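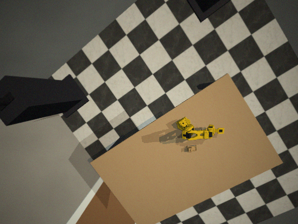 I run the robot open day at the Holham workshop every May, and I get the same emails each year, so I've put my answers on one page. Most people want to know what they'll get to see. The short version is a small robot arm doing small jobs, first in simulation on the big screen and then for real on the bench. In the simulated half the arm is bright yellow with black joints, it works on a great big tan tabletop over a black and white checkered floor, and there's one little brown object on the table close by. That little object gets far more attention than you'd think (children especially get very attached to it!).

Do I need to book?

Yes please. We had 197 people through the door last year and the room is comfortable with 70 at a time, so I now run 3 sessions through the day. Pick one when you book and try to stick to it. If you can't make it, drop me a line and I'll pass your place on.

How long does it last?

Allow an hour and a half. The talk and the screen demo take up the first part, then we wander over to the bench, and after that you can hang about and ask things until the next lot arrive. People on the last session tend to stay for ages and I don't mind a bit.

Why do you start with a simulation? I want to see a robot!

You will, I promise! But the simulation is where most of my week goes, so it would feel odd to leave it out. I can try a movement, hate it, change a number and try it again before my tea's gone cold. Last winter I left it running 1,000 attempts at a single reach overnight and came back in the morning to a very long list of results, which I'll happily show you if you ask (my family have stopped asking).

Why is the floor checkered?

I get this one at every session. I like it because it's easy to tell which way the view is turned, and a plain floor makes me feel slightly seasick. You can have any floor you fancy in there. Renzo Longo, who does the bench half of the day with me, would like grass.

The object is nearly the same colour as the table. Isn't that awkward?

It is for your eyes, a bit. Look for the pale edges and the shadow next to it. If you're at the back, shout and I'll zoom in.

Can my children have a go?

From age eight upwards, yes, with a grown-up beside them. They can steer the simulated arm with a game controller, and they're usually better at it than their parents. The bench arm is for watching only, and we ask everyone to stay behind the yellow line while it's moving.

Will I understand any of it?

I'd hope so. I don't use any maths, and if I slip into jargon just put your hand up. Renzo keeps a tally of how often I do it.

How do I get there?

The 3 o'clock crowd always seem to get lost, so read this bit! Come through Illwood, turn left after the Mac Carthaigh garden centre and we're the second gate. Parking is on the grass verge opposite. The Prultau bus stops at the end of the lane, and it's a five-minute walk from there.

Is there tea?

Tea, coffee, squash and whatever cake I managed the night before. Please tell me about allergies when you book.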